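Osier 家庭饮料容器留存与归还研究
第二轮入户记录参与者招募

发布单位：Goleo 材料循环研究室
招募区域：Dunmore 城区及相邻两镇
招募户数：200 户
报名截止：2018年4月1日

一、研究内容

Osier 研究记录居民家庭中饮料容器从进门到离开的全过程。记录对象包括玻璃瓶、塑料瓶、金属罐、纸基复合盒，以及与上述容器一同购入的外包装，如纸提手、塑料环、收缩膜、托盘和周转箱。研究只关心容器及其外包装，不统计饮用量，不收集健康信息。

第一轮记录共登记外包装 929 件、玻璃瓶 1513 只。整理数据时发现两处缺口。第一，玻璃瓶在户内的停留时间差异很大，短的当天离户，长的至记录期结束仍未处理，原有的按周登记方式无法区分其间的移动。第二，外包装与容器分离的时点多数缺失，导致无法判断外包装是否参与了后来的归还。第二轮将登记单位由“周”改为“事件”，即容器每发生一次位置或用途的变化便登记一次，并为外包装单独设表。

第二轮不对参与户作任何行为上的要求。参与户按平日习惯购买、饮用、存放和处理即可，无须为配合研究而增加购买，也无须改变原有的分类做法。

二、参与条件

报名以户为单位，每户指定一名登记人。登记人须同时满足下列条件：

年满 18 周岁，在报名地址实际居住，且整个记录期内预计不会搬迁；
户内每月至少购入一次瓶装或罐装饮料，品类和品牌不限，饮用水、乳饮料、调味汽水、果汁、啤酒均计入；
能够使用手机或电脑填写表格，或能够用黑色或蓝色墨水笔填写纸质表格；
户内其他成年成员知悉并同意登记其购入的容器。

记录期内若有短期外出，连续不超过七天的不影响资格，登记人在外出首日和返回当日各填一条“无人在户”即可。超过七天的请在报名表第六栏说明起止日期，由研究室判断是否安排到备用批次。

合租住户可以报名。合租户须在报名表中写明共用冰箱、共用储物空间的情况，并注明登记范围是全户还是仅登记人本人。两种范围均接受，但登记开始后不得变更。

下列情形暂不纳入本轮：住所同时用于餐饮或零售经营的；户内有人受雇于饮料生产、灌装或容器回收企业的；参加过第一轮记录且已领取全额补贴的。第一轮中途退出的住户可以重新报名，按新户处理。

三、样本分配

200 户按住宅形式分为四层：无电梯多层住宅、有电梯住宅、独立或联排住宅、合租及集体住宿。各层户数依城区住户构成确定，报名人数超出时在层内随机抽取，不以报名先后为准。抽取由不接触报名表姓名栏的人员完成，抽取顺序表封存备查。

未抽中的住户自动转入备用名单，在记录开始后的第一周内递补。第一周结束后不再递补。不愿进入备用名单的，请在报名表末栏勾选“不递补”。

四、日程

入选通知在报名截止后两周内发出。登记材料随后寄送或由住户到研究室领取。记录期为五月全月。正式记录前安排三天试登记，试登记数据只用于检查表格填写，不进入分析。

记录期内共有两次入户核对，第一次在前十天内，第二次在最后一周。每次核对不超过四十分钟，时间由住户在研究室给出的时段中选择。核对人员只查看登记表所列存放点，不打开其他柜门、抽屉或房间。住户可要求核对人员在门口等候，由登记人将容器移至门口完成核对，核对人员会在表中注明“未入室”。

记录期结束后，登记人参加一次结项访谈，可选面谈或电话，时长半小时以内。访谈围绕登记表中出现的具体事件展开，访谈提纲在结束前一周发给登记人。

五、登记方法

登记分两张表。甲表登记容器，乙表登记外包装。两表以组号关联：同一次购入、由同一外包装固定在一起的容器使用同一组号；散装购入的容器组号填零。

甲表每行对应一个事件，栏目如下：

日期与时段。时段分上午、下午、夜间，不要求填写钟点。
组号与件号。件号在组内从一开始连续编号。
材质。按材质表选填代码，拿不准的填“待核”，入户核对时补正。
容量。按标签标示值抄录，标签缺失的留空，不作估计。
状态。分为未开启、已开启、已空未洗、已空已洗、破损五种。
位置。填写存放点代码。存放点由登记人在试登记期间自行编定，并附一张手绘平面草图，草图无须按比例。
去向。容器离户时填写，分为押金归还、分类投放、混合投放、赠出、改作他用、不明。

乙表栏目较少，登记外包装的材质、提拿方式、容纳件数、首次拆开的日期、与最后一件容器分离的日期及去向。外包装破损后仍在使用的，在备注栏写明破损部位。

事件应在当日登记。当日未能登记的，次日中午以前可以补登，并在备注栏写“补”。超过这一时限的事件按缺失处理，请勿凭记忆填写具体日期，只需在备注中写明“该周内发生”。

两表均可在 Gredeck 表单系统中填写，也可使用纸表。电子填写时，系统会自动带出上一条记录的组号，录入新一组容器前应先点击“新建组”。试登记中最常见的错误是未新建组而直接续填，造成两次购入的容器合并为一组。纸表每本装订五十页，写错时用单横线划去，在旁边重写，不要涂改或撕页。 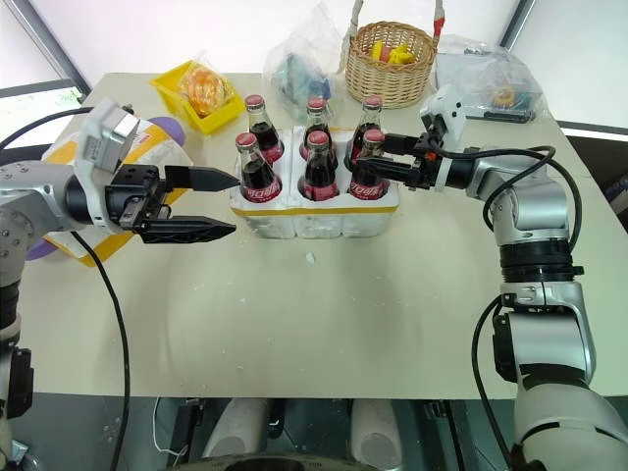 成组购入的容器在登记前应先确定外包装的边界。凡能独立承重、可将两件以上容器一并提起或托起的，登记为一件外包装；仅起标识作用的纸条、贴纸不登记。容器以开口向上的托架盛放时，托架记入乙表，瓶逐只记入甲表。以六只玻璃瓶装可口可乐放在一个白色泡沫托架内为例，乙表填一行，材质选“发泡类”，容纳件数填六；甲表填六行，组号相同，件号由一至六，材质均选玻璃。托架的具体树脂种类登记人不必辨别，底部有材质标志的照抄标志，没有的留空。日后取走其中一只，只在甲表为该只增加一行，乙表不动，直至最后一只离开托架。空瓶放回托架的，甲表状态改填“已空未洗”或“已空已洗”，位置填托架所在存放点的代码，备注写“回架”。

外包装内留有空位时，容纳件数按空位总数填写，实有件数另填备注。购入后由住户自行装入其他外包装的，例如将散装瓶放进旧纸箱，旧纸箱登记为外包装，来源栏填“户内已有”。购物袋、背包、拉杆车只用于途中搬运，不登记；若到家后容器仍放在其中过夜，则从次日上午起登记为外包装。

容器与外包装不同时进门的情况在实际中不少，例如外包装在店内或车内已经拆去。此时乙表仍填一行，首次拆开日期填购入日期，位置填“户外”，去向尽量填写，不清楚的填“不明”。

六、存放点编定

存放点指容器停留一夜以上的具体位置。冰箱内部算一个存放点，不必分层；冰箱顶部另算。阳台、门厅、楼道各为一点。公共楼道内的存放须单独标注，核对时不作评价，也不向物业或其他单位反映。

每户存放点以不超过九个为宜。位置较多的住户可将相邻、用途一致的位置合并，合并方式一经确定，整个记录期内保持不变。存放点因家具移动而改变的，在草图上标出新旧位置及日期，代码沿用。

冷藏是本轮重点观察的位置变化。容器每次进出冰箱均为一个事件。短时取出倒饮后随即放回的，不登记；取出后在室内停留至下一时段的，登记两行，一行为移出，一行为移回。

七、破损与改作他用

玻璃容器破损时，先按住户平日的安全做法处理碎片，之后再登记。碎片不保留，不交核对人员。登记内容为破损日期、破损时容器的状态和位置，以及外包装是否在场。破损原因栏为选填。

改作他用的容器登记至改用当日为止，去向填“改作他用”，备注写明新用途，如盛油、插花、存放干货。改用后又离户的，可在备注中补充，不作为事件。外包装改用的登记方式相同。第一轮中纸质提手和塑料周转箱的改用记录较多，发泡类外包装的改用记录偏少，样本不足以作分层比较，本轮如有此类情况，请登记人尽量写全。

用剪刀或刀具拆解外包装时，拆下的部分仍合为一件登记。各部分去向不同的，去向栏可并列填写，以较重的部分在前。

八、称重

抽取四分之一的参与户作为称重户。称重户在记录期内配发台秤一台，对离户前的空容器和外包装称重，精确到克。称重前不要求清洗，但须倒尽残液并静置片刻。同一规格的容器连续称满三只后，其后可只记件数。

称重户由研究室在入选后另行征询，不愿称重的不影响参与资格。台秤每次开机后先归零，示数不稳时换到硬质平整台面再称。配发的校准砝码每周使用一次，读数填入校准栏，偏差超过两克的请联系更换。台秤和砝码在第二次入户核对时收回。

九、补贴

完成全部记录的参与户领取补贴 400 元。补贴按下列节点发放：试登记完成且首次入户核对通过后，发放 100 元；第二次核对完成后，发放 200 元；结项访谈完成后，发放其余部分。称重户的补贴标准另见称重征询函。

核对通过与否只看登记是否连续、两表能否对应，与容器数量多少无关。整周没有购入的住户，按要求填写“本周无新增”即视为登记连续。

补贴以银行转账方式发放给登记人本人，账户信息在首次核对后收集。不接受以现金方式领取。登记人中途更换的，补贴按更换前后各自完成的节点分别结算，更换须提前三天书面告知。

容器押金归住户所有，研究室不代收容器，也不代办归还。

十、数据处理

登记表中不出现姓名和门牌号，以户号代替。户号与联系信息的对应表单独保存，由两名授权人员管理，结项后六个月内销毁。电子表格存放于研究室内部服务器，传输过程加密。纸表扫描后原件封存，保存期满统一碎毁。

入户核对时不对住户成员拍照，不录音。如需拍摄容器或外包装以确认材质，须先征得登记人口头同意，拍摄范围内不得出现人员、信件、药品或证件。结项访谈录音须另签同意书，不同意录音的由访谈人员笔录。

分析结果以住宅形式和材质为单位汇总，任何公开材料中不出现单户数据。品牌信息只用于核对容器规格，汇总时去除，不提供给生产或销售企业。参与户可在结项后索取本户登记数据副本一份，申请期限为一年。

十一、退出

参与户可随时退出，不须说明理由。退出后已完成节点的补贴照常发放。退出时可选择保留或删除已登记的数据，未作选择的默认保留。汇总分析开始后，数据已与户号脱离，此后无法单独删除。

出现以下情况时研究室可终止某户的登记：连续七天无任何登记且联系不上；两次入户核对均未能进行；登记内容经核对确认系编造。前两种情况下已发放的补贴不追回。

十二、可能的不便

登记会占用一定时间。按第一轮情况，成员较少的住户每日用时一般在几分钟以内，聚会或节日前后集中购入时会明显增加。研究室不建议为赶时间而合并登记，确有困难的，可先填组号、件数和日期，其余栏目在补登时限内补齐。

清洗和搬运玻璃容器存在割伤、砸伤的可能，与日常家务相当。研究室未要求住户进行额外的清洗或搬运。称重时请勿在台秤上叠放多只玻璃瓶。

户内有幼儿或宠物的住户，存放点草图和登记表请放在其接触不到的地方。表格损坏的可以申领新本，已填写的部分如能辨认，请一并保留。

十三、报名材料与方式

报名须提交下列材料：

报名表一份，可在 Gredeck 系统填写，也可到研究室接待处领取纸表；
住户情况页一份，填写住宅形式、常住人数、冰箱数量和距最近回收点的步行时间；
知情同意书一份，由登记人签名；
户内其他成年成员的同意声明，可共用一页。

填写住宅形式时，带电梯的多层住宅归入“有电梯住宅”。步行时间按平日实际路线填写整数分钟，从未去过回收点的填“未去过”。无须附身份证件复印件，首次入户核对时由登记人出示证件原件，核对人员只核对姓名和年龄，不抄录号码。

纸质材料可装入信封投入研究室一楼收件箱，信封正面写“Osier 第二轮”。电子报名提交后系统会给出受理编号，请自行保存。材料不全的，研究室在收到后通知补正一次，截止日之前仍未补齐的不进入抽取。

同一地址只受理一份报名。同一地址出现两份以上的，以材料齐全且提交在先者为准，其余作撤回处理。

十四、培训

入选登记人须参加一次填写培训，时长一个半小时，地点在 Dunmore 的研究室会议室。培训分上午场和晚间场，两场内容相同。不能到场的可申请电话培训，电话培训前须收到登记材料，并已完成存放点草图。

培训内容包括组号的建立、外包装边界的判定、冷藏事件的登记以及补登规则，末尾有一次练习填写，练习表当场核对，不评分。携带幼儿到场的请提前说明。

培训往返交通费按公共交通票价报销，凭票据在首次补贴发放时一并结算。自驾到场的不报销停车费。

十五、其他说明

记录期内饮料容器押金标准或回收点位置如有变动，登记人不必另行登记，研究室统一收集。参与户收到赠送的饮料，按购入登记，来源栏填“受赠”。餐馆外带的杯装饮品不登记，外带的瓶装和罐装饮品带入户内的须登记，在户外饮尽且未带回的不登记。

自酿、自制饮品所用的容器，首次装入时登记为“户内已有”，其后按普通容器处理。调味品瓶、食用油瓶、药瓶不在登记范围内。浓缩饮料和糖浆类按标签所示品类判断，标签写明须稀释后饮用的，计入饮料容器。

记录期结束时仍在户内的容器，不必为结项而清出。登记人在最后一日夜间对各存放点作一次清点，按组号逐行填写“期末在户”，第二次核对后新增的部分在访谈时口头核对。

入选结果只通知登记人本人。对抽取结果有疑问的，可在通知发出后五日内书面申请查阅本层抽取顺序表，查阅在研究室内进行，不提供复印。

咨询请到 Goleo 材料循环研究室接待处，或在 Gredeck 系统的 Osier 项目页留言，留言在两个工作日内回复。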